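Gurnen Reuse Workshop
Progress report to the Varkton Fund
Second reporting period
Submitted 2024-02-04

1. Purpose of this report

This report covers the second period of the grant for the refurbishment and redistribution of desktop computers to households and small community rooms in the Gurnen district. It sets out work completed against the agreed schedule, spending by budget line, changes to the method, and the items on which we ask the Fund for a decision. It should be read with the first period report, which describes the premises, the intake agreement and the data erasure procedure in full. Those descriptions are not repeated except where something has changed.

2. Position against the schedule

The grant agreement sets a target of 1,000 machines issued over the full term. The workshop remains on course to reach it, with the reservation given in section 5 about storage drives. Intake opened in August and ran without a break through the period. Intake is no longer the limiting step. The limiting step is testing, and within testing it is the memory check, which occupies a bench for longer than every other check combined.

The schedule listed four pieces of work for this period. Their status is as follows.

Intake and grading: complete and running as routine.
Erasure and certificates: complete and running as routine.
Bench testing to the revised standard: running, with a backlog.
Recipient follow-up: started late, partial results only.

The late start on follow-up was caused by the consent wording, which had to be rewritten after the district library asked that its own form be used for machines issued through its branches. Two forms are now in use. They collect the same fields in a different order, and the records are merged by hand at the end of each month. We intend to move to a single form before the next report.

3. Intake and grading

Donated machines arrive in mixed lots from offices, schools and one clinic. Each lot is weighed, entered in the register and given a lot number before anything is opened. Grading is done in three classes. Class A machines need cleaning and a fresh installation. Class B machines need one or more parts. Class C machines are stripped, and usable parts go to stores.

The share of Class C has risen since the first period. The increase comes almost entirely from two large lots that had been kept in an unheated building. Corrosion on expansion slots and power connectors was common in both. We now ask donors to state where the machines have been stored, and the question has been added to the intake form. Lots from damp storage are still accepted, but they are graded on a sample before transport is arranged. The sample is 6 machines per lot.

Monitors were outside the original scope. They continue to be offered with the computers, and declining them has proved awkward for donors who want a room cleared in one visit. For the present they are accepted where the donor pays the disposal charge on any that fail. No grant money has been spent on monitors.

4. Bench testing

The test standard was revised at the start of the period. The earlier version allowed a machine to pass after a successful start and a short memory check. Returns from the first period showed that this was too lenient. The revised standard requires the following, in order: visual inspection, power supply measurement under load, removal and replacement of the thermal compound, a full memory check, a drive surface scan, and a sustained processor load with temperatures logged.

The thermal compound step was the subject of some discussion. It adds handling to every machine, and with it a risk of damage at the processor socket. On boards of the land grid type the contacts are in the socket itself, and a bent pin generally means that the board is written off. The benefit is that dried compound was the most frequent single reason for machines being returned as noisy or slow. After a trial on one lot the step was kept, with the condition that an open socket is covered whenever work on it is interrupted.
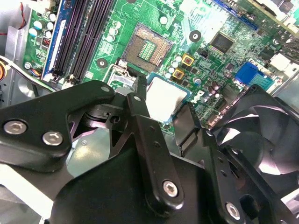

Memory is now pooled. In the first period each machine kept its own modules, and a machine with one failed module waited until a match was found. Under the present method all modules of a type are removed, tested on a dedicated machine and returned to stores by capacity and speed. Machines are then populated from stores to the issue specification. The change has shortened the wait for parts but has not shortened the memory check, which is carried out again in the finished machine. We have considered dropping the second check and have decided against it for the time being. It continues to find faults, mostly in the slots.

Power supplies are the least satisfactory area. Several donated models use a connector particular to the manufacturer, and a standard replacement cannot be fitted without an adapter. Adapters were bought from two suppliers. Those from Zonurine fitted correctly and measured within tolerance. Those from the second supplier ran warm at the connector and were sent back for credit, which has been received.

5. Storage drives

All machines are issued with a solid state drive. Mechanical drives recovered at intake are erased, certified and either recycled or, where the surface scan is clean, used for internal backups. The budget assumed a unit price for new drives that no longer holds. The quotation received from Čierny Supply at the end of the period was higher than the one used in the application, and it is valid only for orders of 100 or more.

The options are:

Place one large order at the quoted price, which uses most of the remaining parts line but secures drives for the next stage of issue.
Place small orders at the list price and accept a higher total cost.
Issue a smaller capacity to recipients who need a browser and a word processor only.

We recommend the first option. The third was tested informally with library machines and was acceptable there, but home recipients in the follow-up sample reported that they store photographs and school files locally and would not want less space. The recommended order needs the Fund's approval because it exceeds the single purchase limit in the agreement.

6. Recipient follow-up

Follow-up is made by telephone at 3 months after issue. The sample is still small and weighted toward library branches, so the findings are provisional.

The main points so far are these. Most machines reached are in regular use. The most common use is school work, followed by job applications and contact with public offices. The most common complaint concerns the wireless adapter, in particular its range in older buildings with thick walls. The second concerns printers. Many recipients own a printer that came without a cable or with software for another operating system, and setup help at the point of issue did not cover this.

Two changes follow. A different wireless adapter with an external antenna is now fitted to home machines. The setup sheet has been extended by one page on printers, and it lists the cable types that the workshop can supply from stores at no charge.

A number of calls could not be completed. Some telephone numbers had changed, and some recipients had moved out of the district. We will offer a reply card with the machine from the next issue onward.

7. Data erasure

The procedure is unchanged. Every drive is erased before leaving the intake room, and a certificate is produced for each serial number. One donor asked for physical destruction in place of erasure, and this was carried out by the contracted recycler with a signed receipt. The audit of certificates against the register found entries with transposed digits in the serial number. All were traced and corrected. Serial numbers are now scanned where the label permits, and typed twice where it does not.

8. Spending

Spending on premises and insurance is in line with the budget. Transport is under budget, owing to larger lots and fewer collections. Parts are over budget for the reasons given in section 5. Tools are on budget. The purchases in this line were a power supply tester, antistatic mats for the added bench, and replacement screwdriver bits.

We request permission to move the transport underspend to parts. The transfer does not change the total of the grant. A statement by budget line is attached separately, with copies of invoices above the reporting threshold.

9. Risks

Drive prices: may rise again before approval is given. The present quotation will lapse.
Bench capacity: the testing backlog will grow if intake continues at the present rate. A further bench is possible in the existing room if the shelving is moved to the corridor wall, subject to the landlord's agreement on fire access.
Operating system support: a portion of donated machines will fall outside the supported hardware list for the commercial system. These are issued with a free alternative. Library branches accept this. Home recipients are asked in advance.

10. Decisions requested

Approval of a single drive order above the purchase limit, as set out in section 5.
Approval of the transfer from transport to parts.
Confirmation that monitors may remain outside the reported figures while no grant money is spent on them.

11. Work planned for the next period

Clear the testing backlog and report the time per machine for each step of the revised standard. Merge the two consent forms. Complete follow-up calls for all machines issued in the first period and begin those for the second. Obtain a written answer from the landlord on the additional bench. Repeat the certificate audit on a fresh sample and include the result in the next report.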